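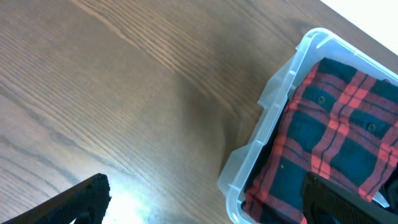 4. What the home-built rig does and does not show

4.1 The build

Claims that a two-armed robot can put away laundry have become common, and most of them rest on short clips made in rooms we know little about. We wanted to find out how much of the claim would survive in a shared workshop, with parts bought over the counter and a table that has other uses in the evening. The rig, which we call Driltumeo, was put together at the Brodstead workshop by the author and whoever was free. It has two light arms on a black rail along the front of a wooden table, a small camera near each gripper, and one more camera looking down from above the rail.

The table was the first thing we argued over. It has a strong grain and a shiny finish, and it throws back the ceiling light in a way that a grey mat would not. A mat would have given us cleaner pictures and, we suspect, better numbers. We left it off. A method that needs a grey mat ought to say so in its title, and few do.

Cabling took longer than the arms did. Each gripper camera has its own lead, and a lead that is slack enough to let the wrist turn is also slack enough to catch on the rim of a bin. We tied them, untied them and tied them again further back. The recordings made before the last change are still in the set, because throwing them away would have hidden a fault that anyone copying the build will meet.

4.2 The task

The task is to move folded clothes from the table into a clear plastic bin. It sounds modest. Clothes were chosen because they sag, slide over one another and come in colours that a cheap camera handles badly. The bin was chosen because it was in the workshop.

We recorded 1,176 demonstrations, each made by a person guiding the arms through a full pack. Of these, 129 were set aside after a check by eye, mostly for dropped frames and for arms that had lost their zero position. The remainder were used to train a small policy with Skimavero, the training code kept by the workshop, for 3,000 passes at one fixed setting. We did no search over settings. Readers used to larger budgets may find this crude, and they will be right, but a search would have given us many more chances to pick a lucky result.

The start layout was left loose on purpose. Garments were laid down folded, near the bin, and were allowed to touch or overlap. In Figure 2 the pink piece lies partly over the dark green one, with a black garment to the right and another black garment close to the fingers. Overlaps like this one matter more than the number of items. A gripper that closes a little too low takes two layers, and from the wrist camera the difference between one layer and two is often hard for us to judge, let alone for a policy of this size. Strong light makes it worse: the middle of the pink garment comes out nearly white, and the creases that might tell the policy where to pinch are washed out.
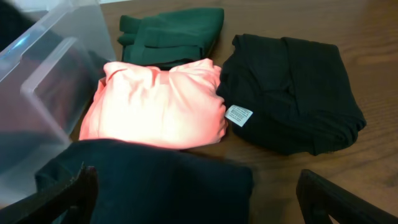
4.3 How success was counted

Much of the good news in this field comes from the rule for counting. If a garment is counted as packed when any part of it is over the bin, almost everything passes. If it must lie wholly inside with no corner over the wall, almost nothing does. We looked at several published rules and could not find two that agreed.

We therefore used two rules side by side. Under the loose rule, a garment counts if it is let go with most of its cloth inside the bin. Under the strict rule, no cloth may hang over the rim when the arms have gone home. Each start layout was tried 10 times, with a person resetting the table in between. The person doing the resetting also did the scoring, which we regret. With two people it could have been split, but on most evenings there was one.

Scores under the loose rule were much kinder than scores under the strict rule, and the gap was widest for the later garments. This should surprise no one who has packed a bag. The first item has the whole floor of the bin to itself; the last has to be put on top of a soft heap, by an arm that has never been shown what to do when the heap pushes back. We would ask readers to be wary of any result given for single garments in an empty bin, our own early ones included.

Half-finished packs were also scored. Figure 3 gives a typical state of this kind, with the plaid shirt and a black garment side by side in the bin and four more pieces on the table. A report that stopped here could call the packing tidy. It would be fair to the bin as it stands and would tell the reader very little about the rest of the job.
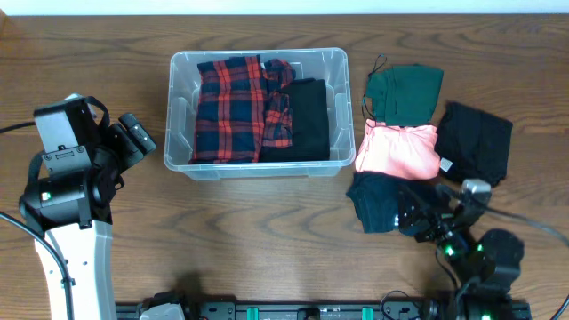

One reader of our June draft objected that a tidy bin is beside the point, and that people at home would be glad of any machine that got the clothes off the table, however badly it stacked them. The same reader thought the strict rule had been picked to make the policy look poor.

We accept the first part. A heap in a bin may well be good enough for some homes. The second part we do not accept: both rules were written down before training began, and the loose rule is the one we report first. What we would say in return is that the word "folded" appears in most descriptions of this task, and that if the fold is allowed to be lost on the way in, the word should go. The clothes could be dropped in from a basket at far lower cost.

4.4 Crowding, and what the second arm is for

A further doubt concerns the second arm. Two arms cost twice as much, need twice the care and double the chance that a joint loses its zero. In the recordings we went through by hand, one arm was often doing the work while the other waited with open fingers. Figure 4 has the right gripper in among the clothes and the left one well clear of the bin. We cannot tell from such a moment what the left arm would do next, but across the whole set its waiting time was long enough to make us ask whether it had earned its place.

Holanda, the one-armed rig on the neighbouring bench, was not trained on this task, so a fair comparison is missing. We had hoped to include one. Until it exists, nothing in this section should be read as support for using two arms to pack clothes into a bin. 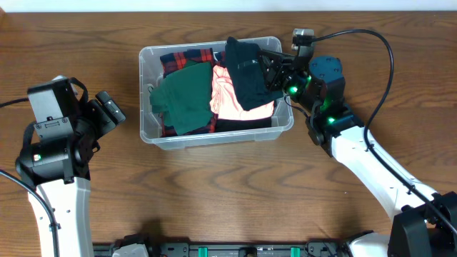 Figure 4. Crowded bin, seen from above the rail. The right gripper is closed on the upper edge of a dark navy garment; a corner of the dark green garment hangs over the left wall.

The green corner in Figure 4 would fail our strict rule if it were still there at the end of the run, and would pass the loose one. Small leftovers of this sort made up a good share of the strict failures. They are easy to put right by hand and, so far, the policy has shown no steady habit of going back for them. Longer training might help. So might a deeper bin, although swapping the bin would also make the old scores useless for comparison, and we have kept it for the runs described in the next section.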